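Does the small round table earn its floor space?

Every few months somebody in the furniture trade tells us that the big shared desk is finished and the small round table will save us. The latest is Semero, whose spring mailing promises that a round top in the middle of a workroom "invites sorting." I have my doubts. In my experience a round top invites dumping.

Filippos Mavromatis put one in at Bridavari and has been recommending it to everyone since. His argument is that people see a round table from all sides, so whatever is left on it gets claimed sooner. Maybe. He had 18 weeks of notes to show me, most of them about who forgot what, and I came away less sure than when I sat down. Things did get claimed. Other things then took their place.

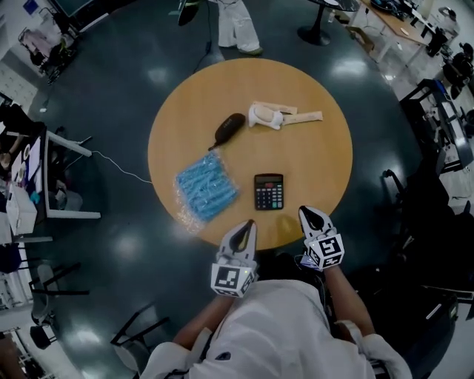

The trouble is that a round table has no back edge and no corners. On a desk you can push the calculator up against the wall and call it put away. On a round one everything drifts toward the middle or hangs near the rim, and a calculator ends up next to a plastic bag with no particular connection between them. Nothing gets stacked, because there is no obvious place to start a stack. You can call that openness if you are selling the table.

Then there is the price. Semero's light-topped model is listed at 2,588, and the version with the heavier base goes up to 4,000 before delivery. Desta Teshome, who does the buying at Tramudau, got her round table secondhand and says it does exactly the same job, by which she means it collects the same stuff. She has a rule that whatever is still there at 6 p.m. goes in a box. The box, I noticed, was full. 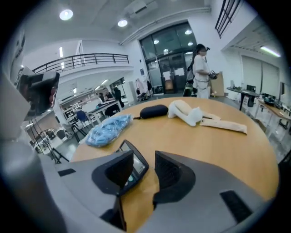
I will give the round table this much: soft things look better on it. A plush toy or a bag with something bunched up inside seems less like a mess on a pale wood top than on a gray desk, and people are more willing to pick it up and deal with it. Driss Hegazy thinks that is the whole case for buying one. I think it is a case for a pale top, and you can get that in a rectangle.

If you are tempted anyway, borrow one for a month before ordering. Leave it in the middle of the room, make no rules about it, and look at it last thing in the afternoon. Filippos has offered to send his notes to any reader who wants them. Ask him for the later pages, where the handwriting gets shorter.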